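# Review: the Drarero hand gripper kit, after a build at home

I bought the Drarero kit to get a two-finger, hand-held gripper I could use for trying out folding and pick-up motions before I spend money on an arm. It's sold as a parts kit with printed and metal pieces, and you put it together yourself. I built mine over 12 evenings, most of them short, and finished it on 16 Jan 2018.

## What comes in the box

The kit has 128 parts if you include every screw and washer. They come in bags marked by step, except for the pivot hardware, which is all in one bag and has to be sorted by length. Two of the lengths differ by very little. I checked them with calipers, and I'd suggest doing the same – a long pin in a short hole will bind the linkage and you won't see why until the arm is closed up.

The manual is 46 pages and comes as a download. Drawings are clear up to the linkage section, then the views get small. Noémie Ferrand at the Kistside workshop had built one already and lent me her marked-up copy. Her main note was to leave the big pivot screws a quarter turn loose until both arms are on, then tighten left and right in turn. That worked.

## Assembly

The body went together in one evening. The grooved top plate sits flush with no filing. The round housings on either side took longer. Mine had a bit of print residue inside, and one needed a scrape with a knife before the cover would seat.

The fingertip pads are stuck on. Clean the inner faces first and press each pad down from the center out. One of mine lifted at a corner after the first week and I reset it with contact glue from Uddin, which has held.

You need two hex keys, a small flat screwdriver and calipers. The kit includes the hex keys and they're soft. I rounded one and switched to my own.

## In use

I tried it first on wood blocks and sponges, which tell you very little. Cloth is a better test. Thin cotton baby clothes are the hardest thing I've used it on, and gauze most of all, as the fabric springs back into its creases and there isn't much thickness to grab.

For a single layer, come in low with the tips apart and push slightly into the table before closing. The pads gather a small ridge of fabric and then hold it.

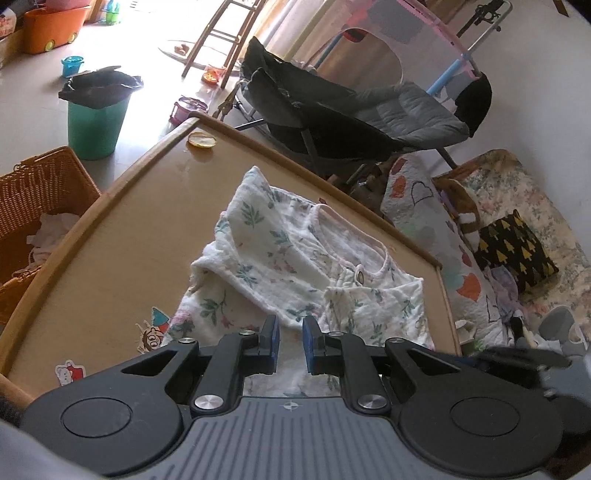 Two layers are easier. Sleeves are still fiddly, and I get a clean fold on them in one try out of 4 at best. Part of that is me. The jaws close evenly, with no side play I can feel, and they open again without sticking.

Weight is my main complaint. The housings put it all up front and my wrist gets tired in a long session. Skanuvdale sells a lighter kit in the same style, but when I handled one in August the linkage had noticeable slop, so I'd take the heavier one.

## Verdict

A good kit with a weak manual and poor hex keys. Worth buying if you have some patience for sorting hardware. I'd order a spare set of pads with it.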